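**To:** Tineke Boersma, Hirkine Fund
**From:** Tineke Geerts, Clistach workshop, Skoltville
**Re:** Second progress report, gripper simulation and open day
2026-02-24

Dear Tineke,

You asked for a shorter report than the last one. I have cut the section on cable management, which you described as "thorough."

### Where the project stands

Your grant pays for two things: a simulator in which our picking software can practice without breaking anything, and an open day at which the people of Skoltville can find out what we do in the old feed store. The simulator works. The open day has happened. I will take them together, as one was the main attraction at the other.

We had planned to show the simulator on one screen and let people drive the gripper with a pair of game controllers. The invitation said "meet the robot," a phrase I approved and now regret, as a fair number of visitors arrived expecting something with a face. They were gracious. One man asked when it would be coming out.

The doors opened at 10 and 158 people signed the book. Several signed more than once, and one signed as Napoleon. I have left the figure as it stands in the book, and you may deduct Napoleon if your auditors insist.

### What visitors saw

The demonstration was the Farooqui task, named after the street we first tried it on. The gripper starts with its fingers open, finds a small box on the floor, travels to it, closes, lifts, and puts it down again. Our software does this unaided, then a visitor has a go, and then the software does it again so that everybody can feel bad together.

The view on the screen comes from just behind and above the gripper, so the driver looks out over its fingers. We argued for a week about that. An overhead map is easier to steer by, but people lost interest in it almost at once during our trial run with the neighbors. From behind the gripper they leaned in their chairs when they turned, and a child of six ducked.

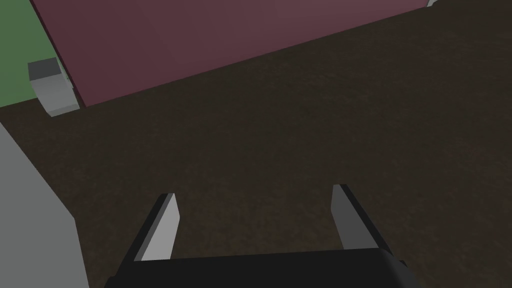 *Simulator, driver's view. Fingers open, small gray box in the far corner at left.*

The colors of the walls were a subject of comment. We chose them so that the software could tell one surface from another, and taste was never consulted. A retired decorator told me the maroon was "brave" and that the green did it no favors. The brown floor was taken by different people for soil, carpet, and brownies.

Visitors turned out to be good at driving toward the box and poor at stopping. Most of them pushed it into the corner and then tried to grip it through the wall. This was useful to us. Our own staff know where the edges are and never do it, so the software had never had to deal with a box jammed into a corner by an enthusiast. We saved the runs, with the drivers' permission, and they now make up our hardest practice set.

### What went wrong

- The first controller stopped working before lunch. It had been dropped, and then it had been dropped again. The second carried on alone.
- Our software failed the task in front of the mayor's deputy. It closed its fingers with great confidence on nothing, lifted nothing, and set nothing down very gently. He applauded, and I did not correct him.
- The coffee ran out. I mention it because nine of the comment cards do.
- The talk on contact friction was moved to the small room. The small room was large enough.

### Money

We had set aside $3000 for the open day and spent all of it, with the replacement controller coming out of our own petty cash. The largest item was hiring the screen. The receipts are in the attached folder in the order in which I found them. The simulator budget is untouched by any of this and is still a little under plan, mostly on account of a license we decided we could live without.

### Next steps

In March we will retrain on the corner runs and see whether the gripper can learn to pull a box away from a wall before picking it up. At present it does what the visitors did, only with more patience. I would like to try it with boxes of different sizes, too, and with the lighting turned down, which is where I expect to lose some sleep.

We would also like to hold a second, smaller session for the people who left their addresses. It would need two working controllers, a bigger urn, and an invitation that says "simulated gripper" in letters no one can miss. I can do it within the existing budget if you are willing to move what is left of the license line across. Could you let me know by the end of March?

You are very welcome to come and drive. I should warn you that the deputy's grandson currently holds the best time, and he has asked me to tell people so.

With best wishes,

Tineke Geerts

P.S. Your office's last letter was addressed to Tineke Boersma at Clistach. I opened it. I believe mine may have gone to you.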